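Tagged: Talks, Automation, Safety

We use cookies to improve your visit. Accept all / Manage settings

Speaker notes — "The stop that didn't stop"
Buscombe, September 5, 2023

Start without slides. Ask who has pressed an emergency stop this year. Then ask who checked what it cut off. Wait for the shuffling.

The fault in one go. Dodar cell, folding line, two arms handing cloth across a table. Stop button pressed, left arm halts, right arm keeps pulling. It ran for 500 milliseconds after the press. The cloth tore and a finger pad came off. No one was hurt, and I don't want that sentence to do the work it did in the first report.

What the supplier told us: a one-off. What the logs told us: 156 handovers that shift, and 2 of them showed the same late halt. The first one happened with the table clear of hands, so it went down as a "soft warning" and the line carried on. (Pause here. Let them be cross about it.)
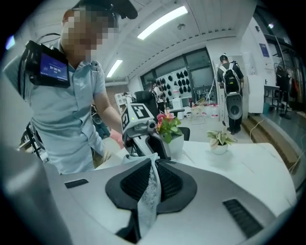 Handover is the bit I'd worry about in any cell, whoever built it. For a moment both sides hold the same piece, and each side's software has its own idea of who is in charge. Look at how close it gets when people do it with hand-held grippers: the lace-patterned cloth is pinched in the near pads, its folded top edge reaches up towards the white gripper, and the man has his bare arm down over the table. A person who feels a tug can let go. Our right arm had been told to hold tension, so it held tension.

Widmer's review blamed the wiring. I half believe it. The stop signal reached the left controller directly and the right one by way of the scheduling software, which was busy. Fine, but somebody drew it like that and somebody signed it. Calling it a wiring fault makes it sound like a mouse got in.

The fix. Both arms now share one hard-wired stop. Stultero also sold us a "predictive safety layer". I have asked twice what it predicts. Still waiting — if anyone from Stultero is in the room, I'm by the coffee afterwards.

Still open:
- Should the pads open on a stop, or stay shut? Open drops the cloth. Shut can trap a finger. We chose open and I'm not fully happy.
- Retest is due in October, with the scheduler under full load this time. The last test was done with it idle.

Skip the next bit if short of time: how soft warnings get counted. They don't appear in the monthly figures at all. Read out the line from the manual, then take questions.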